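Favby Raised Shelf — Set-up Guide
Section 4: Placing the shelf and loading cans 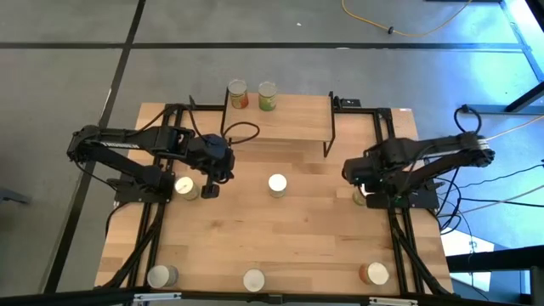

Read this section through before loading. The shelf is supplied assembled and needs only to be positioned and checked for level. Keep the tabletop dry during set-up; butcher-block surfaces mark easily when metal rims are dragged across them.

4.1 Positioning the shelf

1. Wipe the tabletop with a dry cloth.
2. Set the shelf near the far edge of the table, centered from left to right, with all feet fully on the wood.
3. Press down on each corner in turn. If the shelf rocks, turn the adjusting foot until the movement stops.
4. Leave at least 40 mm between the feet and the table rail.

NOTE: Do not stand the feet on the rail. The Eno foot pads grip wood only.

4.2 Loading the shelf

1. Stand each can upright with its lid facing up.
2. Hold the can by its sides and lower it onto the platform. Do not slide it on from the edge.
3. Turn the label toward the near side of the table.
4. Leave a gap of 12 mm between neighboring cans.

CAUTION: Maximum load is 7 kg, evenly spread. Do not stack cans on the shelf.

4.3 Cans on the tabletop

Cans waiting to be shelved may stand on the table itself. Space them evenly along the near edge and keep the area directly in front of the shelf legs clear. Allow 80 mm between cans so that each one can be lifted without touching the next.

Dented cans may tip — set them aside and do not place them on the platform. Cans with loose labels should be re-glued first.

NOTE: For the Illano table, see Section 6. Its rails are higher and the clearances given above do not apply.

Revised July 12, 2018. Checked by Digby Halliday.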